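Split rings keep tangling in the drawer, how do you store yours?

Household and Small Repairs > Keys, Locks, Hardware

afiq_l
I look after the keys for a small apartment building and a storage lot next door. Over the years I have ended up with a lot of spare split rings and colored plastic tags. They all live in one drawer. Every time I open it, the rings have hooked into each other and the tags are jammed sideways between them. Last Thursday I spent most of my lunch break getting one set loose so I could hand over a mailbox key.

What do other people do? I would like something cheap that doesn't need a wall.

Afiq Lumenta

benchdog
Tackle box. The kind with the removable dividers. Small rings in one slot, big rings in the next, tags sorted by color. Mine cost less than lunch.

m_shenoy
Seconding the box, but don't put finished sets in it. Loose rings are fine together if they are closed properly. The trouble starts when a ring has been stretched and the end sticks out. That end works like a hook and picks up everything near it. Go through the drawer once and throw out any ring that doesn't sit flat when you close it.

afiq_l
That explains a lot. Plenty of mine have been stretched. Some of the keys have thick plastic heads and I force them on.

m_shenoy
Use a bigger ring for those, or a small ring through the hole and then the big ring through that.

Natnael W.
I disagree with throwing them out. A stretched ring can be squeezed flat again with smooth pliers. I have rings that are older than my kids and they still hold. Put the ring flat on something hard, press the coils together, turn it a bit, press again.

m_shenoy
You can do that and it will look closed. It still won't grip like it did before. I wouldn't put a tenant's key on it. A new ring costs pennies.

Natnael W.
For a tenant, fine, use a new one. For a shed key I'm not buying anything.

keyhook77
I ran the front desk at a gym and we had 500 lockers. We bought rings by the bag and never reused one. Used rings went in a can and the can went to scrap. Nobody had time to sit there with pliers.

For storage we ran a length of stiff wire through the spare rings, bent it into a loop and hung it on a nail. You slide one off when you need it. A shower curtain hook works too. Nothing tangles because they are all facing the same way.

afiq_l
The wire idea is good. I said no wall but I have the inside of a cabinet door.

ElangoB
Whatever you do, take the tags off before you store the rings. The tags are half of the problem. The ring slips through the hole in the tag, then the next ring goes through the same gap, and you end up with a lump.

I keep my tags in an old Likico tea tin and the rings in a jar. When I make up a set it takes a minute longer, but I never have to untangle anything.

benchdog
What tags is everybody using? I had the soft ones with the paper window and the paper always slid out.

ElangoB
Plain plastic, no window. I write on them with a paint marker. The Tritari ones from the hardware store are okay. The hole is a little close to the edge and I have had a couple tear.

keyhook77
Go by color and skip the writing. If somebody finds a lost key with the unit number on it you have a bigger problem than a tangle.

afiq_l
I already do colors. Yellow is the laundry room, green is the storage lot, black is the boiler room. No numbers on anything.

Natnael W.
Black is hard to find in a dark drawer. I'd swap it for orange or red.

afiq_l
It was the color I had left. I'll think about it.

benchdog
How are you getting them apart now? There's a trick to it. If you pull on a tangle it only gets tighter. Lay the lump on a table and spread it out as far as it will go without pulling. Find one ring that is standing free on top, hold that one, and turn it slowly until its open end comes around to where it is caught. Then it slides off. Work from the outside in and leave the middle for last.

afiq_l
I have been shaking them, so that's probably not helping. 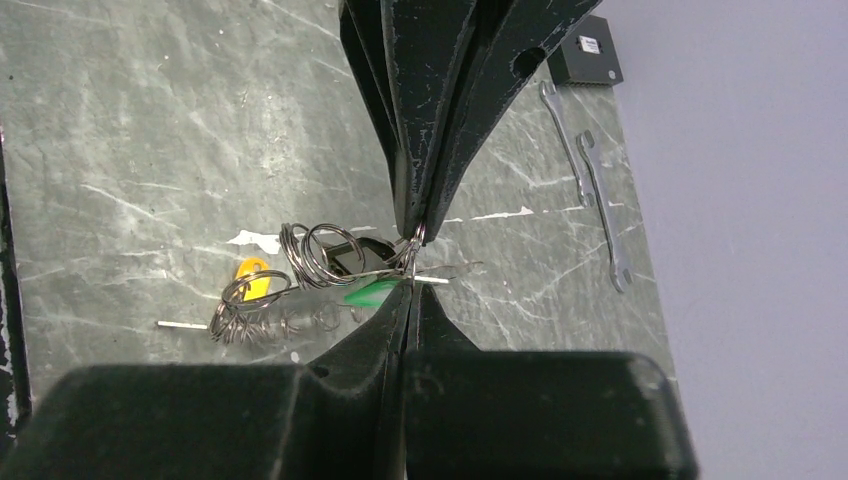
Meenakshi Shenoy: Shaking makes it worse, stop doing that. And get something to open the coils so you aren't using your fingernails. A staple remover works well on the medium sizes. You push one jaw between the coils, it holds the gap, and you slide the key or tag off. For the thin ones a dull butter knife is enough.

keyhook77
There are split ring pliers for this too. Fishing section, one tip has a little bent tooth. We had a Niline pair at the gym and it lasted the whole time I was there. Get the larger size, the tiny ones are meant for lures and won't open a house key ring.

Natnael W.
A coin works. I'm not buying pliers for a job I do twice a year.

keyhook77
He does it every week, it sounds like.

afiq_l
Most weeks, yes. More in June when people move.

I picked up a divider box on the way home, 20 slots. Loose rings are in the front by size and the tags have the back row. The bent rings are in a cup. I haven't decided about those. I'll put the wire loop on the cabinet door this weekend for the ones I use most.

m_shenoy
Throw out the cup.

Natnael W.
Mail me the cup.

ElangoB
Does the lid on that box press down on every divider? On my old one there was a gap and the small rings wandered into the next slot whenever I carried it.

afiq_l
There's a small gap. I'll cut a piece of shelf liner to fit under the lid and see if that holds them.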